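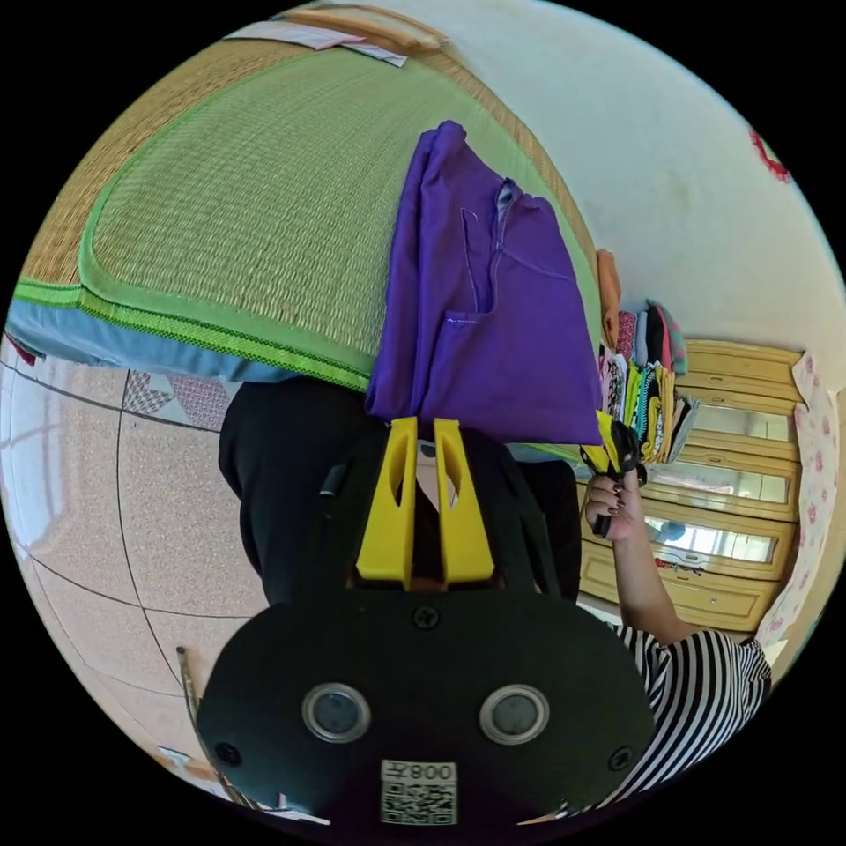 What is the best way to stop dark cotton clothes fading in the wash?

Turn them inside out, wash them cool on a short cycle with a liquid detergent meant for colours, and dry them out of direct sun. Most of the fading people blame on the machine comes from rubbing, hot water and a sunny line.

Home and Laundry > Washing and Drying
Thread: Fading darks, I'm at my wits' end

plumduff
September 24, 2021
Hello all, long-time reader and first-time poster, so do be gentle with me. I moved to Verkudstead in August and ever since then my dark things have been coming out of the wash looking as if I'd owned them since school. Navy, burgundy, purple, anything with a bit of depth to it goes chalky along the seams and collars first and then all over. It's all 100% cotton, nothing fancy. I've a Trerner machine that came with the house, and I've been using the powder I always used (at my old place it was absolutely fine, which is what's driving me mad). I wash at forty, full load, and spin at 1200. My neighbour says it's the water. My sister says it's the powder. My mother says I should have bought better clothes! Any wisdom gratefully received, and sorry to go on.

ninepegs
Welcome, plumduff! Your neighbour and your sister might both be right. We've got terribly hard water over here in Nadden and powder has never dissolved properly for me, so you get a sort of bloom on dark fabric that looks just like fading but is mostly residue. Before you despair, take one thing and put it through again with no detergent at all. If it comes out darker, then the dye is still there and you only need to change what you wash with. I did this with a black cardigan I'd practically given up on and had another good few winters out of it.

oldcopper
I'd go easy on blaming the water. I have washed in hard water all my life, with powder, and my navy work trousers hold up very well. Overloading is the usual culprit in my experience. If you pack the drum tight, everything rubs against everything else, and it's the raised bits like collars and seams that suffer, exactly as you describe. Fill it about two thirds and see.

ninepegs
Fair enough on the overloading, but chalky is chalky, oldcopper. Rubbing doesn't leave a white bloom.

oldcopper
It does on cotton if the little fibres fluff up! They catch the light and look pale. Put it under a lamp and have a look. I'll grant you it could be both.

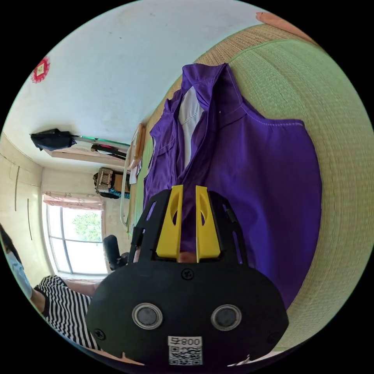 Purple top, spread out on the mat.

plumduff
Oh, you are kind, thank you both. I did the rinse with the burgundy skirt this morning and it is a shade better, I think, though I may be seeing what I want to see. The seams are still pale, so perhaps you get half a point each. What does everyone think about vinegar? My aunt swears by a cupful in the rinse to "set" the colour.

rbermudez
Ramiro Bermúdez here, I worked in a dyehouse for 7 years before my knees gave out, so forgive me if I get on my hobby horse. Vinegar won't set the dye in a shop-bought cotton garment. It's a lovely old idea, and it comes from dyeing wool and silk, where acid has a real job to do. Cotton dyes mostly work quite differently, and whatever was going to fix was fixed before you bought it. Salt in the wash is much the same story. What a little vinegar can do is help shift the hard water residue, so people see the colour look brighter and think they've set it. I wouldn't do it every wash, though, as it isn't kind to the rubber seals.

ninepegs
Well, I've been putting vinegar in for years and my seals are fine, Ramiro, but I bow to you on the wool. I learned something there. 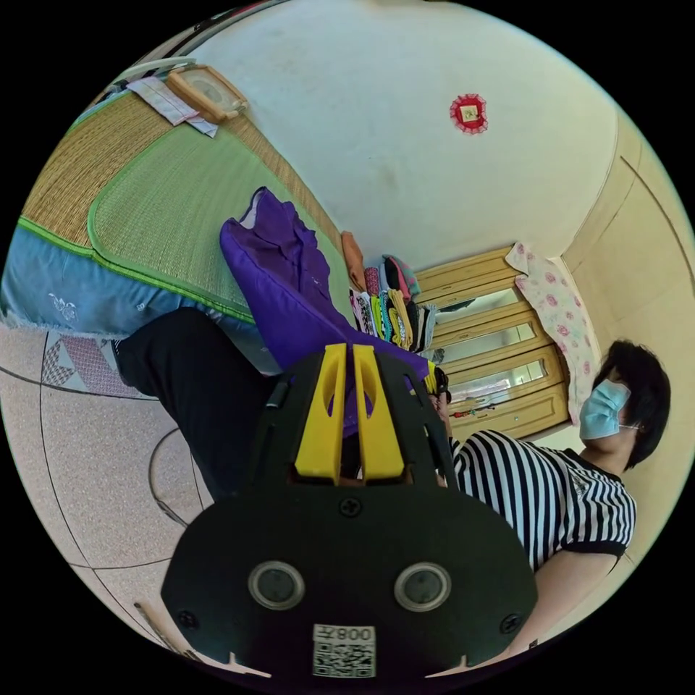
rbermudez
The other thing I'd say is to check your powder for bleach. Plenty of the ordinary ones for whites have some in, and that will slowly lift a dark cotton whatever else you do. Look on the back of the box. A liquid for colours generally has none. Then drop to thirty or even twenty, bring the spin down a bit for anything you're fond of, and hang it inside out in the shade.

oldcopper
Agree with all of that except the spin. A slow spin means a soggy shirt hanging about for 2 days in this weather, and then it smells. I'd keep it at 1200.

güler_at_home
Can I put in a word for airing instead of washing? I'm a Güler by marriage, and my mother-in-law hardly ever washed a dark jumper. She hung it by an open window overnight, sponged the marks off, and it was good for another wear. Shirts are different, of course, especially in summer, but skirts and overshirts can go ages. My husband's good navy overshirt is older than our daughter and still looks smart enough for a wedding.

plumduff
Right, I've just been and read the box, and there it is in tiny print, bleaching agent! I must have picked up the wrong one when I moved, the boxes are nearly the same green. So I'm off to get a liquid, and I'll do smaller loads, and the skirt is going by the window tonight. Does anyone know if I can use the rest of the powder up on towels? It's a huge box.

ninepegs
White towels, certainly, and tea towels. Keep it well away from the burgundy!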